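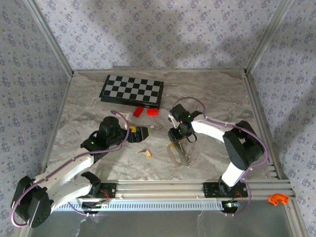 Report No. 3, page 1

Ciltusow Nutrition Program
Progress report to the Grestero Fund
18 October 2024

Reporting lead: Lenka Skála
Product development: Cosimo Parisi
Budget and purchasing: Anežka Trnka

Purpose of the grant

The grant supports the development of a plant-based recovery drink for adults who train regularly and do not use dairy. The work covers the recipe, shelf-life testing, a home-use trial and the preparation of label text. This report covers the second stage of the work and follows the order of the grant agreement.

Recipe

The base is now fixed as a blend of pea and rice protein with oat flour. Three earlier versions were set aside. Two of them left a chalky layer at the bottom of the shaker, and the third was judged too sweet by the tasting group. The current version is sold to the trial participants in one flavor only, cocoa, at a token price agreed with the Fund in the spring. A vanilla version has been mixed on a small scale but is not ready for outside tasting - the pea flavor still comes through after the powder has been stored for several weeks.

Mr. Parisi has also replaced the thickener. The new one costs slightly more per batch and mixes well in cold water, which the earlier one did not.

Home-use trial

The target was 500 participants. A total of 476 people enrolled through gyms and running clubs in Cillutport, and enrollment is now closed. We ask the Fund to accept this figure as meeting the target. Each participant receives a supply of powder and fills in a short form on taste, mixing, fullness and any stomach discomfort. The program has received 2524 completed forms to date.

Taste scores are acceptable and have risen a little since the change of thickener. Comments on the scoop are less favorable. Many participants find it too short to reach the bottom of the tub, and Ms. Trnka has asked the packaging supplier, Doležal, for a quote on a longer one. Reports of bloating came mainly from people taking two servings a day, and the instructions now advise one.

The trial is not designed to show an effect on muscle mass or strength. No such claim will appear on the label.

Shelf life

Samples stored at room temperature remain within limits for moisture and smell. Samples stored in warm conditions began to clump, and the test has been repeated with a tighter lid seal. Results are due before the next report.

Budget

Spending is within the approved total. Laboratory fees are over plan by around 22 percent, owing to the repeated storage test, and travel is under plan. We request permission to move unspent travel funds to the laboratory line. A signed request has been sent separately to Aldo Bianchini.

Next stage

Label text will go to Cameron Lamont for outside review once the serving advice is final. The remaining trial forms will be entered and checked, and work on the vanilla version will continue if the budget change is approved.

Submitted by Lenka Skála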